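The phone that wouldn't die

I have a drawer. You probably have one too. Mine holds three dead chargers, a SIM tool, a pair of earbuds with one bud missing, and, until this past November, a Flekau 6 that I'd stopped using when the updates dried up. It still turned on and the screen was fine. It just sat there on an operating system so old that my banking app took one look at it and politely refused to open.

I'd paid $853 for that phone. I remember the number because I argued with myself over it for a fortnight, and because the receipt was still in the box (yes, I keep the boxes, leave me alone). So when my newer phone went for a swim off the jetty, I had two choices: spend another pile of money, or finally learn what all those people on the forums were going on about when they talked about custom software.

I picked the forums. It took me four evenings and one very long Sunday-ish sort of afternoon, and I'm writing this on a train with the old Flekau in my other hand, playing music through its gloriously old-fashioned headphone socket.

Now, I am not a technical person. I can set up a printer if it's in a good mood. The thing I wanted was called Skastesen, a community-built version of Android that somebody had adapted to my exact model, and the instructions ran to what felt like a small novel. The thread underneath them had 2865 replies. I read a shameful number of those replies, mostly at bedtime, and a good half were people asking things that had been answered on page one.

The first hurdle was unlocking the bootloader, which is the bit of the phone that decides what it's allowed to start up. Some manufacturers let you do this with a toggle and a stern warning. Flekau makes you apply for a code through a web form, and then you wait. Mine took six days. The email arrived with no greeting and a string of characters so long I typed it wrong twice before it dawned on me that copy and paste exists.

Unlocking wipes the phone. Everybody says so, in capital letters, and I still managed to be surprised when it came back up in Danish-looking setup screens with nothing of mine on it. I'd backed up the photos. I had not backed up my notes, so farewell to a list of every restaurant in Hobart I'd meant to try, plus a recipe for plum sauce I'd been promised was a family secret.

Then there's the cable. I cannot stress the cable enough! My laptop refused to see the phone for an entire evening. I reinstalled drivers, I restarted everything in the house short of the fridge, I swore at a progress bar. The culprit was the cable I'd been using, a cheap one that came with a bike light and carried power and nothing else. I swapped it for the one from my camera and the phone popped up in the list straight away, like it had been waiting for me to come to my senses.

After that, things moved quickly. You put a small recovery program on first, then you use that to install the big one. The file was 853... no, sorry, that's the price stuck in my head again. The file was 314 megabytes, smaller than I'd expected for an entire operating system, and it went across while I made toast.

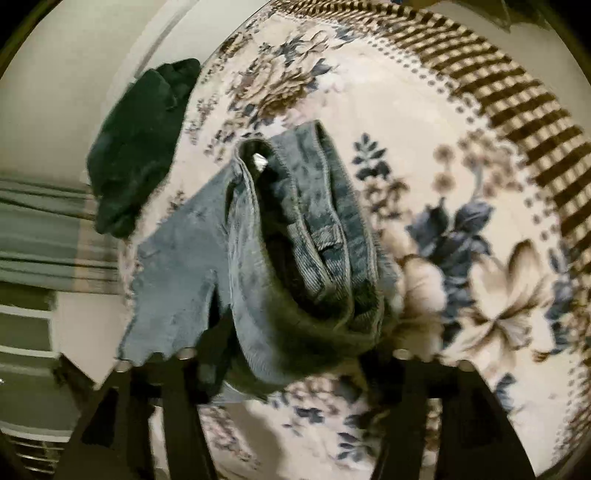
Miyuki Oda wrote to me after I'd mentioned the project in last month's column, and she wanted it known that the easy part is the installing and the hard part is living with it. She'd run Skastesen on two phones over three years and had gone back to stock software on both, mainly over the camera. Her pictures came out softer, she said, and night shots were hopeless. She also got tired of checking whether each new build had broken Bluetooth in the car.

I think that's fair. My camera is worse as well. Anything moving indoors turns to porridge, and the wide lens doesn't work at all, it just shows a green screen and then closes the app in a huff. There's a fix, supposedly, in a separate camera app, and I've got it bookmarked along with everything else I've bookmarked and never opened.

Bluetooth has behaved itself, though. Touch wood.

What I didn't expect was how quick the phone would feel. The original software had a shopping app, two music stores, a weather thing that wanted to know my birthday, and an assistant I kept waking up by accident. Skastesen came with a browser, a dialler, a calendar and a gallery that looks like it was designed on a lunch break. I added what I needed and stopped there. The battery gets me to dinnertime, which it certainly didn't before, although I did also put a new battery in. That was $64 fitted at Tanabe, the little repair counter beside my local chemist, so I can't give the software all the credit.

The banking app is a sore point. It spotted the unlocked bootloader and sulked. I rang the bank and was on hold for ages, then spoke to a lovely bloke called Hideaki Mizuno who'd never heard of a bootloader and suggested I try turning the phone off and on. I use the bank's website now. It's a bit clunky on a small screen but it works, and I find I check my balance less, with mixed results.

Tap-to-pay is gone too, so I carry a card again. If you pay for everything with your phone, have a good think about that before you start.

Misaki Onishi, who edits this section, asked me whether I'd do it again, and whether she should do it to her old Cuvham tablet. Yes to the first. To the second, look up your exact model number before anything else. Her Cuvham comes in two versions that look identical from the outside, and only one of them has a build. Put the wrong one on and you've got yourself a very thin chopping board. Hers turned out to be the other version, so it's back on the shelf.

A few odds and ends, for anyone tempted. Charge the phone right up first. Read the last ten pages of the thread as well as the first, as that's where people mention the bug that arrived on Tuesday's build or whatever it was. Write your passwords down on real paper. Donate a few dollars to whoever maintains the thing, too. On mine it's one person, working evenings, who answers questions with far more patience than I'd manage after the two-thousandth.

My sister has since handed me her old phone and asked if I can "do the thing" to it. I've sent off for the code.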